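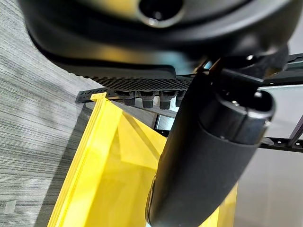 Right, thread on house rules for robot arms in small workshops, as I keep getting asked. I look after the handling side at a firm in Flurcombe and I've now written these rules three times over. Rule one is no reaching into a bin while the arm is live, not even when the bin is empty. A finger down inside a yellow tub like that one leaves a thin strip between the pad and the wall, and a thumb fits in a thin strip very nicely. People respect the big swing of the arm and then forget the last few inches. Most of our near misses were in the last few inches.

2/ Before anyone says it, yes there are proper published standards and yes you should read them. Get the actual documents, not somebody's slides. What follows is what we put on top, the stuff that goes on the wall in plain words

3/ Rule two. One person holds the pendant and that person is the only one who says "go". If you hand it over you say so out loud and the other one says "got it". Feels daft for a week. Then you stop noticing

4/ Rule three, teach slow. All hand guiding and new positions at the slow setting, no exceptions for "just a quick one". We had a quick one in December. Bent a bracket, cracked a tub, everyone fine. The write up took longer than the whole job would have done at slow speed

5/ Rule four is about the tubs. A tub sits in its marked place or the programme doesn't start. Tape marks on the floor are ok for a trial. For anything that runs daily, bolt down a stop. Tape lifts, carpet creeps, someone kicks it on the way past with a tea

6/ And if you're going to work at floor level (lots of small places do, no shame in it) then the walkway rule has to be stricter than for a bench. Feet are harder to keep out than hands. We have a painted line and a low rail, and the rail is what does the work

7/ Rule five. Fasteners. Every screw on the gripper gets a paint mark across the head and onto the part. Start of shift you look at the marks. Broken line = it's moved = stop. Takes a minute with a torch. I'd rather lose a minute than find a screw in somebody's lunch order, and we pack for food people so I mean that quite litterally

8/ Rule six, pads. Grip pads wear. They wear unevenly. A worn pad slips, and when it slips the operator turns the force up instead of changing the pad. So: force setting is locked, only two people can change it, and a pad swap goes in the log with the cycle count

9/ Our cycle counts, as someone will ask. First set of pads we pulled at 1,475 when the dimples had gone shiny at one end. Second set got to 1,984. I now swap at a fixed number well under both and don't argue about it. Your number will be different, different parts, different grip. Find yours and write it down

10/ The Clorkus cell at Punthorpe does it by date instead and that's fine too if your volumes are steady. Ours aren't

11/ Rule seven: stop button within arm's reach of wherever a person is allowed to stand. Not "near". Arm's reach. We got the shortest person on the shift to test it from each spot. Moved two buttons that afternoon

12/ and test the buttons!! Weekly, each one, by pressing it. Ours are in the log next to the pads. A button that's been fine for years has also been sat there for years getting dusty

13/ Rule eight. After any bump, however soft, you check the fingers are still where the controller thinks they are. We have a little Lengyel gauge block for this, close on it, read the number, done. Out by more than the limit and the arm is parked till it's set up again. No "seems alright"

14/ Rule nine is loose bits. Nothing on the floor inside the line. No offcuts, no cable ties, no bit of backing paper. It sounds like housekeeping nagging. But a scrap under a tub tips it, and then your depth is off on one side and the finger finds the base early

15/ Depth, while I'm on it. Set a floor for the downward move in the controller AND leave clearance above the base of the container. We started with far too little. Thin plastic flexes so you don't hear the contact, you just get a tub that's gone white at the corner a fortnight later

16/ Rule ten. Change the tub, change the programme name. New size, new wall height, new supplier, doesn't matter that it "looks the same". Had two batches from the same shop and one had a thicker rim. Same part number on the invoice

17/ How we train it: 60 minutes, at the machine, no slides. Ten of reading the rules out, the rest is doing. Each person does a handover, a stop, a screw check and a gauge check with me watching. Then again after a month. The second one is where you find out what stuck

18/ Things I'd do differently. I'd have written the handover rule first. I'd have bought spare pads with the gripper. And I'd have put the log on paper from day one, the tablet was always flat or in the office

19/ Cost of all this, paint pens, rail, two extra buttons, a gauge: nearly 300 quid all in, plus my time which apparently is free

20/ Someone's asked for the wall sheet. It's one side of A4, big letters. Will post it once I've fixed the spelling of "pendant", which I got wrong on a sign I had lamianted

21/ Oh and rule zero, forgot it. Anyone can stop the arm, any time, and doesn't have to explain first. New starters included. Agency included. Write that one at the top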